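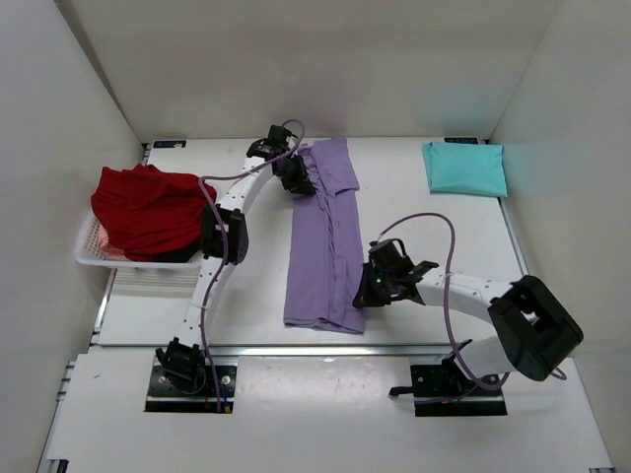 A purple shirt laid out on a white tabletop.

By the time the last walkers came down the hill into Fekcombe, the soup had been reheated twice and the church hall smelled wonderfully of onions. They had set off from Nassar that morning, 20 miles back, to raise money for the Climow hospice (which has looked after so many families along this valley), and almost all of them made it on foot! It rained for the first 7 miles, then the sun came out over Sernosine and stayed, and so did everyone's good mood. The next walk is planned for April, with a gentler 10-mile route for newcomers.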